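14th November — by Renzo Martinelli
58 shares | 3 comments

Henare has run the packing room at Clulum, a seed supplier outside Juvville, through 50 product changes. Most of her work concerns moisture.

"Seed goes out at a set water content," she said. "If the bag lets vapor through, that number drifts, and germination drops with it."

The room ships 300 lots a month, each sampled before sealing. Lot 3206, a lettuce, was held back until December after two samples disagreed.

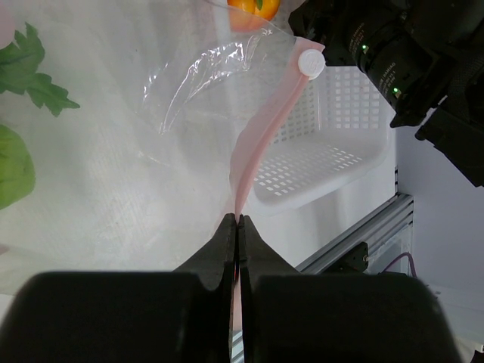

Film thickness matters less than buyers assume, she said. "The closure is the weak point — a good film with a poor closure is a poor bag." She tests closures by weighing a packed bag, storing it in humid air and weighing it again. Results go to Zandaveck, the grower, with the lot sheet.

2 comments hidden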